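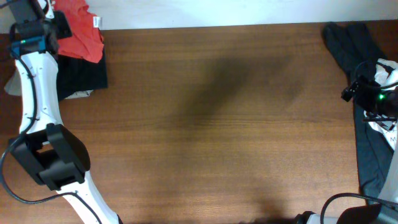 I spent the afternoon at the Līga Ramanauskas show at the Papadopoulos gallery and took a lot of notes. Posting them here as a thread while I still remember what my handwriting says.

The show is called Drudusitz. That's the name of the village where she made the work. It sits on a slope above a reservoir, and the old village, the one her grandmother came from, is under the water.

She doesn't photograph the reservoir. I walked through the first room waiting for it and it never came. You get kitchens, doorways, a bus shelter, the inside of a van, a lot of people looking slightly to the left of the lens.

The wall text says she knocked on every door in the village and asked for the same thing: let me sit in the room where you spend the most time. Some people said no. She photographed those doors from the road and hung them with the rest, same size, same frame.

I liked the doors more than I thought I would. There is one painted dark green with a paler patch where a number used to be. It has a whole stretch of wall to itself.

The portraits are on large format film, printed fairly small. You have to stand close, and then you find you are standing next to a stranger who is also standing close. Two of us kept apologizing to each other in front of the same picture.

That picture was "Man with radio." He is holding the radio like you would hold a cat. The date on the label is June but he is in a heavy coat, and there's a window open behind him.

I asked at the desk how many negatives she came home with. The answer was 627. The show uses a small part of them, and the book has more. I'll get to the book.

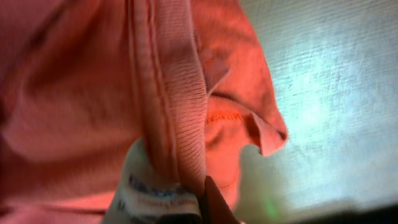 Second room is the one people will argue about. She gave disposable cameras to the people who had let her in and told them to photograph whatever they were sick of looking at. The results are pinned up unframed, in a long strip at eye level.

So you get broken gutters, a brother-in-law's boat, a hospital letter, the same hill over and over. A lot of them are blurry. One is entirely someone's thumb and it was pinned up with the others.

I've seen this done badly. Usually the artist's pictures are huge and beautiful and the handed-out cameras are there to look generous. Here the strip takes up more wall than her own work does, and the people who took the pictures are credited by name on the list by the door.

They were paid as well, according to the gallery. I wish more shows said so in writing. I had to ask.

My problem with the room is the sound. There is a recording of water playing from a speaker in the ceiling, and it tells you what to feel before you've looked at anything. The first room trusts you to know about the reservoir. I would turn it off.

A friend I went with disagrees. She thought the water was the only thing tying the strip to the portraits, and without it the second room would be a different exhibition. Fair enough. I still moved faster because of it.

Third room is small and has only three pictures, all of the same woman, made over three winters. In the first she is standing behind a chair. In the second she is sitting in it. In the last one Ramanauskas has moved the camera back and you can see how big the room is.

No caption, no name. The list by the door just says "at her request." I stayed in there longer than in the other two rooms put together.

On to the book. It's published by Sonov and designed by Si-eun Gil, who also did the hang. You can tell. The sequence on the walls and the sequence in the book match for the first section and then split, so it isn't a catalog with the pictures in the same order.

The doors are on thinner paper than the portraits. When you turn a page you can see the next face coming through the door. I don't usually care about paper stock but this works very well.

The text at the back is a conversation between Ramanauskas and Gil, and it's worth reading before you go. They talk about what to do when somebody says yes and then changes their mind a year later. The answer in one case was to reprint a whole section.

Gil wanted to cut the thumb picture. Ramanauskas kept it. There's a page and a half on this and neither of them gives in.

First printing is up to 100 signed copies at the gallery and then a regular run in the shops. I bought a signed one. The spine is glued and already creaks a bit, so open it gently.

It was Brinitik, her earlier series about the railroad town, that got me interested in her. Those were all made from a distance, from platforms and footbridges, and the people were tiny. I thought of her as a landscape photographer with some people in it. This is a big change.

I went back through my copy of Brinitik when I got home. There is one close portrait in it, near the end, a ticket clerk behind scratched glass. I had forgotten it completely. It could go straight into the new show.

Some practical stuff, as a few people have asked:

1. The show is on until 25/12/2022. Entry is free and you don't need to book.

2. Start with the room on the right as you come in. The signs send you left, which puts you in the third room first, and those pictures need the other two before them.
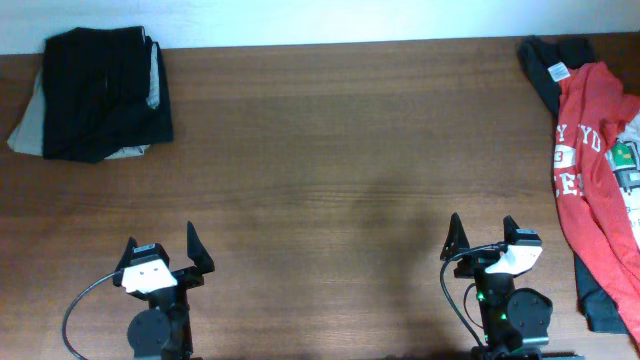 3. The wall text is set very small and low down. There is a large print version at the desk if you ask for it, and it has a paragraph about the village that didn't make it onto the wall.

4. Bags go in the lockers. Bring a coin.

5. The speaker in the second room goes quiet for a short while between loops. Wait for it and look at the strip then.

I'm going again before it closes, mostly for the doors. If anybody has seen the version she showed in the village hall, I'd like to know if the speaker was there too.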